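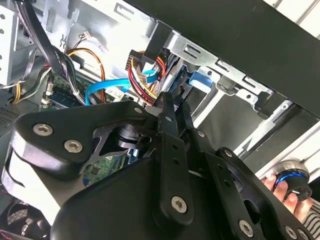
3.2 Condition of the cases before stripping

The towers came from the Bruvstead store in June, 226 in all, and were opened on the bench with the side panel off and the interior facing up. Cabling was the main source of delay. Power wires and SATA cables often cross the space between the drive cage and the board, and Pacheco and Mota logged them as a separate item – see the Losovach sheet for codes.

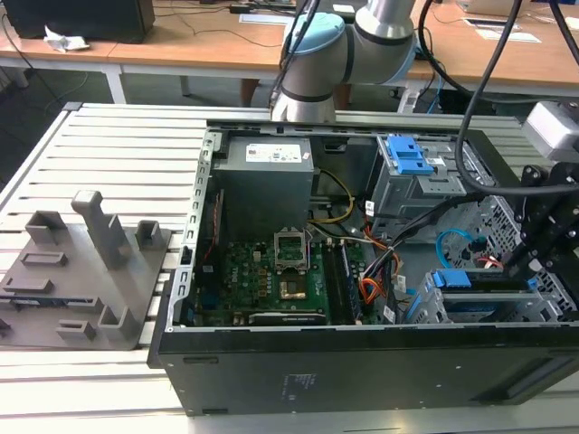

Figure 2. Desktop tower on its side, with the power supply, motherboard, and drive bays exposed. The CPU socket is empty and its retention bracket is raised.

Processors were graded apart from the boards. Memory modules were left in their slots until the board had been given a number. In 27 cases the drive latch was missing or broken – these were set aside and are not included in Table 2.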